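Toy food

Toy food is the name given to small imitation groceries, made for play and for sorting games.
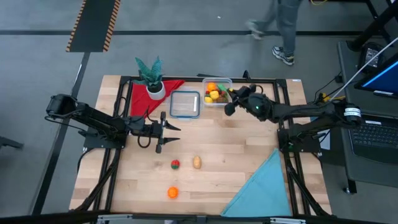
Toy food is usually sold in mixed sets, and the mix follows no known diet. The Sevik starter set has 66 pieces, almost a third of them fruit, which is more than most of its owners will eat in real life. Scale is a matter of opinion: a strawberry may equal a loaf. Color does most of the work of identification, so that an orange piece is taken for an orange until somebody objects. Potatoes are the exception, being tan and hard to mistake, as with the one lying out on the tabletop beside a red-and-green fruit while other pieces wait in a clear plastic container.

Storage is the main dispute in the field. Bheki Msimang, whose Zastoncombe collection runs to 661 items, favors see-through tubs - lids optional - and regards the drawstring bag as a way of losing carrots. Brornis sets come with a tub. Krajčí sets come with a bag.

See also: Play kitchen; Tea set; Wax fruit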